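机械手卡住篮子提手之后：一份排查笔记

先说事故。十二月，下午快下班的时候，右手去拿水果，拇指顺路钻进了篮子提手下面，然后手臂按计划抬起。篮子跟着走了，桌布也想跟着走。水果滚了一地，急停按下去的时候，最后一只苹果已经到了门口。

事后Margarida Bettencourt在记录表的“原因”一栏写了“篮子”。Reiko Kubo把它退了回来，要求写得再具体一点。以下步骤就是退回来以后写的，适用于双臂加五指手的桌面抓取，手是Bilumetti的，控制器是Bhat的。别家的设备请自行替换菜单名称，毛病多半是一样的。

第一步：停下来，别去掰手指

急停以后，手指还保持着原来的姿势。人的本能是上去把它掰开，请克制。我们掰过一次，换来一根肌腱线和一封措辞礼貌的报价邮件。

正确做法是先确认急停按钮锁住，再托住前臂，由第二个人把篮子从手指里退出来。方向和它进去时相反，听着像废话，现场十个人有九个往上提。退不出来就剪提手，篮子比手便宜得多。

第二步：先看日志，再下结论

把出事前的16秒导出来，只看三条曲线：拇指关节角、四指电流、手腕力。我们这次的情况是：

拇指角度在接触之前就没到位，比指令多张开了一截。
四指电流正常，说明它真心以为自己什么也没碰到。
手腕力在抬升后冲过了阈值，但阈值设的是200牛，基本等于没设。

阈值是谁改的，至今无人认领。出厂值是100，请改回去。改完重启控制器再读一遍，Bhat的界面会很有礼貌地显示“已保存”，然后什么都不存。

第三步：把桌面摆回去，手放回起始位

复现故障必须用同样的东西，不要拿泡沫方块代替。方块没有提手，也就没有机会犯同样的错误。水果放在篮子周围，提手斜着立在篮口上方，两只手停在桌子两侧，手指并拢朝前，拇指张开。
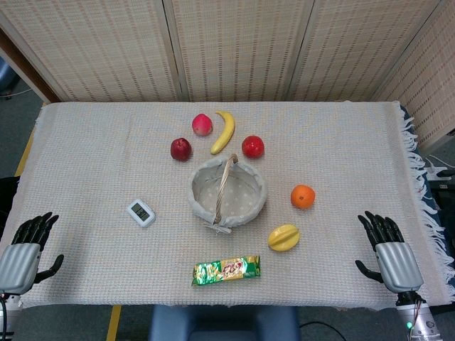

图1　复现前的摆放：篮子居中，两手在起始位。注意拇指的朝向。

摆好以后检查两件事。一是桌布，右侧的流苏要顺到桌沿外面，别搭在手的路径上。二是地面，线缆不要横在操作员要站的地方。急停按钮放在伸手够得着的位置，“走两步就到”不算够得着。

第四步：低速复现

速度降到平时的十分之一，只动右手，左手断使能。让它走原来那条轨迹，一个人盯拇指，一个人盯急停，不许互换，更不许一个人兼任。

拇指指尖靠近提手时暂停，读一次关节角。和指令值差在2度以内，问题出在轨迹规划，跳到第六步。超过2度，问题出在手上，继续第五步。

我们差得很远，Margarida看了一眼读数，说这根拇指是在竖大拇指。

第五步：重新标定拇指

断电，手动把拇指推到张开的机械限位，上电，在菜单里选“零位”，保存，再收拢到底，再保存。顺序反了它不会报错，只会从此用一种很有主见的方式理解“张开”。

标完空手开合几次，听声音。有咔哒声就别往下做了，拆开看线轮。

第六步：给提手加碰撞体

这是Reiko坚持要写进来的一条。Tindia的场景模型里，篮子是个没盖的椭圆筒，提手被当成装饰删掉了，理由是“太细”。规划器于是认为篮口上方一片坦途。

用几段短圆柱拼出提手的弧，半径往外放宽一点，挂在篮子模型上，让它随篮子一起动。布蝴蝶结不用建，蹭到了也无妨。篮子每次重新摆放后要更新朝向，提手转个角度，原来的安全路径就不安全了。

第七步：恢复运行

先低速完整跑一遍，再提到半速，都没有碰到提手才恢复全速。记录表上的原因栏，我们最后填的是：拇指零位漂移，提手未建模，手腕力阈值被改大。

Reiko签了字，又在旁边补了一行，要求把那只苹果找回来。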